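Inside the Dell Tower: CPU and Memory Gallery

Posted Apr 14, 2021

We opened up one of the Dell desktops at Skilton to go over the processor socket and memory slots. The case was laid on its side with the panel off. Click a picture for the full size.

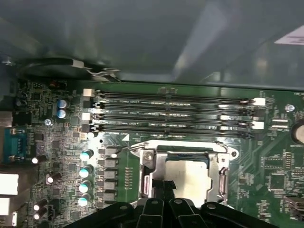 Augustina Laryea
The four memory slots are empty and the lettering between them is faint. DIMM2 CPU1 and DIMM4 CPU1 are both marked. The processor sits in the silver bracket below.

Next is the whole tower from the side of the bench. The graphics card and power supply stayed in.
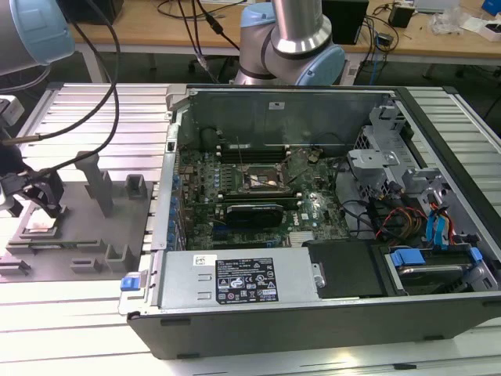 Open case, socket empty, CPU held in the gripper, memory module on the tray

The power supply has a blue release tab at the rear end. The hard drive is held by blue plastic too, down in the front corner.
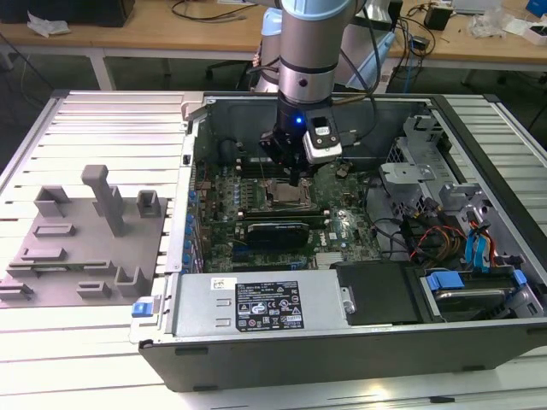

We bought this tower used in January for 149 dollars. Maksym Marchuk wanted it for spare parts, but it is still in one piece.

Last one is a closer angle on the socket, with the chip in its bracket and the lever wire across the top.

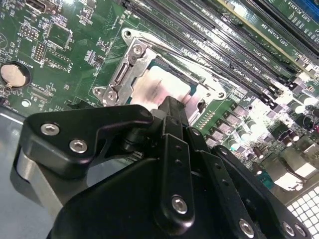
Do I have to take out the graphics card to get to the CPU?
Leave it in. The socket is higher up on the board and there is enough room to work.

Gallery 11 of 13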